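3. Materials

3.1 Selection of the blocks

The materials used in the study were drawn from the block collections already held by the participating playrooms. No new blocks were bought. This decision followed the approach of the earlier Clutier survey, in which families and staff were asked to work with the toys that children handled every day. A block was accepted if it could be held by a child in one hand, if it had no loose or detachable parts, and if its color could be named without hesitation by the adult who supplied it. Blocks with worn or stained surfaces were accepted on the same terms as clean ones.

The collections varied a great deal. The Memen playroom held mostly soft, brightly colored cubes with raised markings on their faces. The Jendau playroom held painted wooden blocks, which are treated separately in Section 5. The present section is concerned with the soft and molded blocks only, and with the surface features that children may use to tell one block from another by sight or by touch.

3.2 Color and raised markings

Color is the feature most often used by adults when they ask a young child to find or hand over a block. Raised markings are mentioned much less often, although they are present on many of the blocks in common use. Where the marking is made in the same material and the same color as the block, it can be seen mainly through small highlights and shadows, and its visibility depends on the direction of the light. The green cube in Figure 1 carries a marking of this kind. Three raised dots run diagonally across its front face, in the manner of a die.
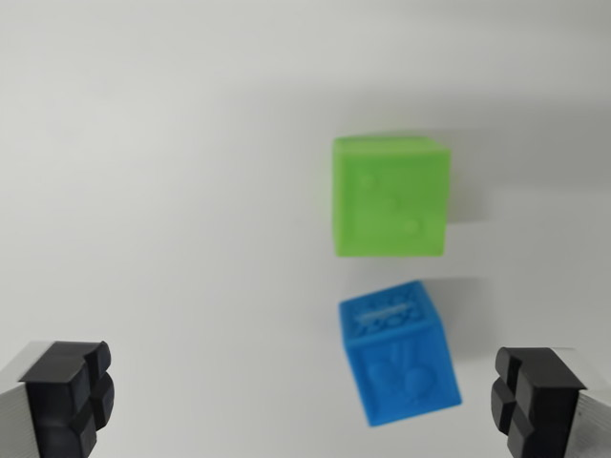 Figure 1. Green and blue cubes on a white tabletop. The raised dots on the green cube are the same color as the face that carries them.

A plain, pale surface was preferred for viewing the blocks, as patterned play mats were found to compete with the markings. Blocks were not required to be lined up. A cube that faces the viewer squarely shows mainly one side, while a cube that is turned shows more of its shape and less of any single marking. Both positions occur in ordinary play, and both were allowed. The distance between blocks was likewise left open.

For the purpose of coding, each marking was placed in one of 2 groups. The first group contains markings that can be counted, such as dots. The second contains markings that cover a surface as a texture and have no countable units of interest to the child. A block could be entered in both groups if it carried a textured panel on one face and a separate raised feature on another. Printed lettering and brand marks were recorded under a separate heading and were not treated as markings, on the ground that the children in the study were not yet reading.

3.3 Surface texture and edge shape

The second group proved harder to describe in consistent terms. The coding sheet developed by Canpolat offered 6 words for texture, of which "bumpy" and "ridged" were the most frequently chosen. Coders were asked to select a single word for each textured face and to add a short note if the word was a poor fit. Notes were common for irregular textures, which were compared with pebbles, scales, and leaves. These comparisons were kept in the record but were not scored.

Edge shape was recorded together with texture. Soft silicone blocks often have heavily rounded edges and corners, and the border of a textured panel may then be the clearest line on the block. Figure 2 shows a green block in which a smooth raised border surrounds a recessed, lumpy panel. The front face is mostly smooth, so that two different surfaces meet on one object. The brand name sits in an oval within the panel and was entered under the separate heading described above.
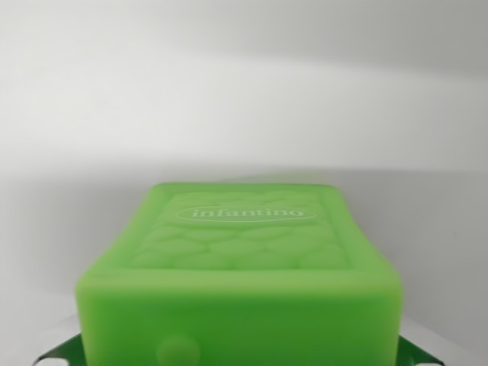

Figure 2. Green silicone block with a textured top panel inside a smooth border. The oval logo reads "infantino."

Differences of this sort have a practical bearing on how blocks are sorted and put away. A child who sorts by color will place all green blocks together, whatever their surface. A child who sorts by touch may separate them. Staff at the Memen playroom reported that the storage bins were labeled by color alone, and that the labels had last been changed in May. The coding sheet therefore included a line for the bin in which each block was normally kept, to be compared with the sorting results in Section 4.

Ratings of texture and edge shape were made by adults and should not be read as a measure of what children perceive. Coders were given 10 minutes for each set of blocks and were permitted to handle the blocks freely during that time.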